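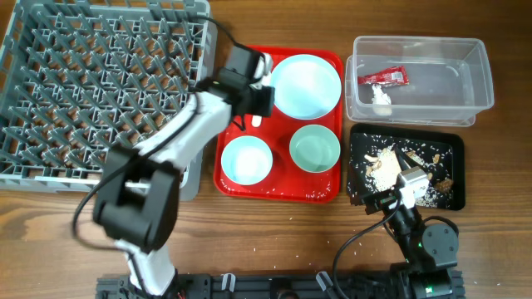
A gray dish rack at one end of a wooden table.

Five Ways to Get Better Sound From a Kitchen Speaker

By Signe Damgaard
November

Most of us play music while we cook or clean up, and most kitchens are bad rooms for it. Tile and bare walls throw the treble back and the vocals get lost. A few small changes help.

1. Move the speaker off the counter. A shelf at ear height is best. Mine went up 11 inches and I stopped turning it up for every chorus.

2. Keep it out of the corner. Corners make the bass boom, which is hard on modern pop and worse on anything with a live drummer. Leave a hand's width behind it. 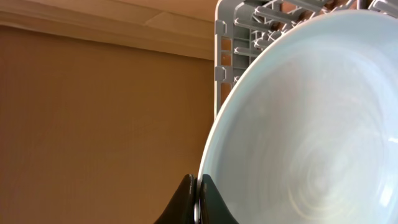

If the only free spot is a corner, turn the bass down two steps in the app and leave the rest alone. I tried this with the new Wolton single, and the synth line at the start finally came through.

3. Make one long playlist. Mine runs 17 songs, enough for dinner and the dishes, so I never touch my phone with wet hands. Start slow and put the dance tracks at the end, when there are pans to scrub.

4. Download it first. Kitchen Wi-Fi drops when the microwave is on. My list takes up around 590 MB.
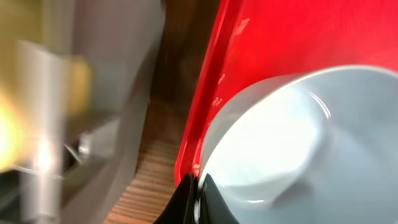

5. Wipe the grille every Friday. Grease settles on it and holds dust. Use a dry brush, then a barely damp cloth with no spray. Turn the speaker off before you start, and let it dry before you play anything.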